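The jar under the sink

I have been asked to stop keeping things. The request came from my sister-in-law Nathalie Boychuk, who stayed with us for a week in October 2025 and opened the cupboard under the sink in search of a dishwasher tablet. She was gone some time. When she came back she had the look of a woman who has met forty empty jam jars and been introduced to each of them.

My position on jars is simple. A jar is good. It has a lid, it holds things, and the day you throw it out is the day before you make chutney. I have made chutney once, in a year I can't now name, and it filled two jars, one of which is still full.

The trouble is that jars are the respectable end of it. Behind the jars is the bag of bags. Behind the bag of bags is a box of leads, including one for a Devitum radio that we gave away when the children were small, and the instruction book for a Bruvetti coffee machine in every language but ours. I kept that because it has good diagrams. They are of a coffee machine we don't have any more, but still.

Nathalie's rule is that if you haven't used a thing in a year you don't own it, it owns you. She read this somewhere. I pointed out that by the same rule I am owned by a fire blanket and she went off to ring my brother.

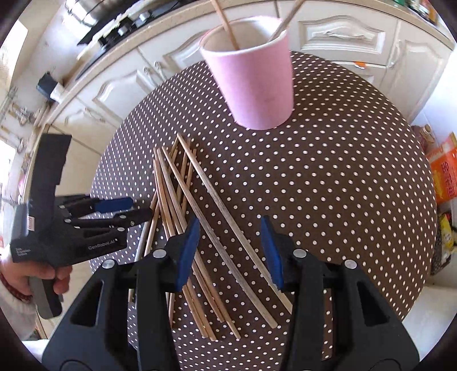
Anyway, the kitchen drawer. Every house has one, and ours is the second down, the one that needs a hip to close it. I agreed to do the drawer as a sort of peace offering, and tipped it out in stages over most of an afternoon. String, candle ends, a Lefèvre corkscrew with one arm, takeaway menus for two places that have closed. And wooden skewers, which I can only think breed in there. You buy a packet for one barbecue, use seven, and for the rest of your life you are a person with skewers. A pile of them tipped out on a spotted tablecloth looks like a game whose rules have been lost, and there was one in with the rest that was longer and flatter and plainly not a skewer at all. A lolly stick? A plant label? I have put it back with the others, where it seems happy.

What I did throw away: the menus, the dead batteries, a key. I regretted the key by bedtime. It didn't fit anything in the house, I had checked, but you do lie there wondering what it did fit.

My neighbour Fabrice Perrin takes the opposite line to Nathalie and is no help to me either. He has a shed. In the shed he has, by his own careful record, 551 screws sorted by length, and when I told him about the key he went quite pale and asked which bin. Then he lent me his label maker, a Starkalano, and I spent ten minutes making a label that says LABELS.

So the drawer now closes without the hip, mostly, and the jars have been moved to the top of the wardrobe, where guests don't go looking for dishwasher tablets. Nathalie is back in November. I have told her we're out of chutney.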